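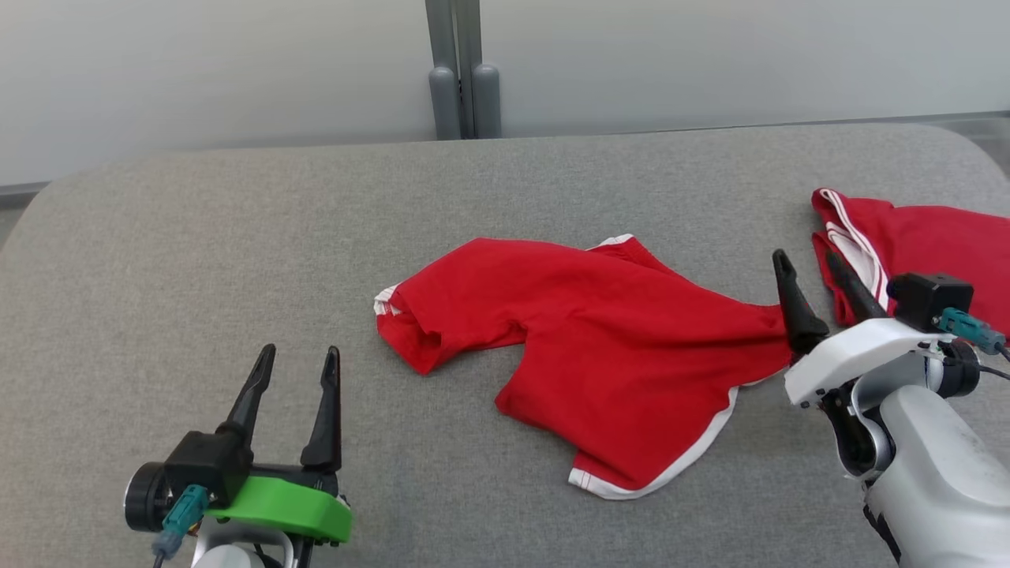 How I fold the soccer shirts (and get through the pile before dinner)

Sunday is shirt day at our house. I wash the kit for my kid's team, Grarandale, and for years I folded it any old way and stuffed it in the bag. Then Alois Berchtold, who coaches the under-tens, showed me his method and now I'm a total convert!

First, find a padded surface if you can. Slick jersey fabric slides all over a bare tabletop, but it stays put on a woven cover. A bed works too — just pull the blanket tight.

Take one shirt at a time and leave the rest of the pile off to the side. Lay it front down and open out the sleeves. Check the cuffs, they love to bunch up in the dryer. Then tug the hem straight with both hands. If your shirts have piping like a lot of red and white ones do, use it as your guide: when the stripe runs straight, the shirt is straight.

Now fold one side in to the middle of the back, flip the sleeve down along it, and do the same on the other side. Bring the hem up to the collar, smooth it with your palm, and turn it over.

My first full load took me 50 minutes (I was watching TV, so don't judge). Last week I was done in 43, socks included.

Shorts are easier — in half lengthwise, in half again, and tuck them inside the matching shirt.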